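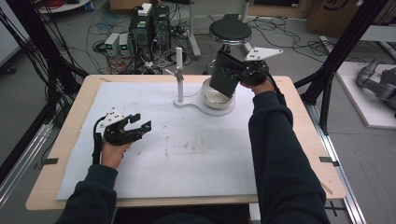 4. Apologies and exam conflicts: what the campus notices said

4.1 Material

Corpus first. 3280 notices, all sent by campus offices to students or staff, all touching on a religious holiday, a fast, a prayer space or food. Collected from 17 colleges in and near Atville and Groltidetti. Mostly emails, a few posters typed up by hand. Sorting was done in Miseo, which handled duplicates badly when a subject line had been changed, so the duplicates were pulled a second time by eye. Some surely remain.

We kept anything that named a faith or a holiday, and anything that plainly refered to one without naming it ("the observance next month"). Left out: chaplains' newsletters, club flyers, anything sent by students to other students. Those are a different genre and would have swamped the rest.

Length varies a lot. The shortest is four words and a room number. The longest goes on for pages and quotes the same policy twice.

4.2 Coding

Two readers per notice. Each marked sender, holiday or practice, what was offered, who had to ask, and whether there was any apology in it. "Apology" was read loosely - "we regret the overlap" counts, "thanks for your patience" does not. Disagreements went to a third reader. Most were about tone, and tone was later dropped as a code. Too slippery. One reader's "polite" was another's "cold" and no amount of talking fixed it.

The "who had to ask" code did more work than expected. Three values: student asks, office acts on its own, unclear. Unclear is large. A notice saying "arrangements can be made" leaves open who makes them, and we did not guess.

4.3 Exam conflicts

By far the most common subject. Usual pattern: exam dates go out, somebody notices that a fast or a feast falls in the same week, a second notice follows. April is the bad month. The second notice hardly ever moves the exam. It offers a later sitting, on request, with a form.

Forms differ in what they want. Some ask only for the course and the date. Others want a letter from a religious leader, and here the smaller faiths do worse - a student with no congregation in town has no one to write the letter. The same goes for students who keep a holiday at home and belong to nothing. We found no form that said what such a student should do instead.

Nonreligious students come up rarely in this group. When they do, it is as a worry about fairness: would a late sitting give the others extra time to study. Two colleges answered this in writing. Both said the late paper would be a different one. The rest let it go.

4.4 Food and rooms

Food notices are shorter and friendlier. Demirtaş, the caterer used by several of the colleges, sends its own text and the dining offices paste it in, so the wording is nearly identical from campus to campus. That inflates the counts for "office acts on its own" and the reader should keep it in mind. With the pasted notices taken out, dining still looks better than the exam offices, but by less.

Rooms are the sore point. Shared "quiet rooms" replace prayer rooms at a number of colleges, and the notices announcing the change are where most of the apologies sit. Who is being apologized to is often hard to say. One notice says sorry to those who used the old room, then sorry to those who had objected to it, in consecutive sentences. Another withdraws an earlier apology after complaints and then offers one for the confusion. Complaints are mentioned but almost never described, and never with a number attatched.

4.5 Withdrawn notices

A small set, treated seperately. These are notices taken back within a day or so, usually after a reply-all. The reasons given are thin: "wording," "timing," "feedback." In most cases the replacement is vaguer than the original. Names of holidays vanish, "Ramadan" becomes "the coming weeks." Whether this calmed anyone down the notices cannot tell us, and we did no interviews.

4.6 Limits

Notices are what offices say, and what they do may differ. A form can be strict on paper and waved through at the desk, or the other way around. Archives before 2000 were not searched. Colleges that keep no archive are missing entirely, and these may well be the ones with the least formal habits. Section 5 takes up the forms again, with the letter requirement on its own.

Figure 1. Two black hand-held grippers over a white foam board, the right one holding a dark green block tilted into a white bowl.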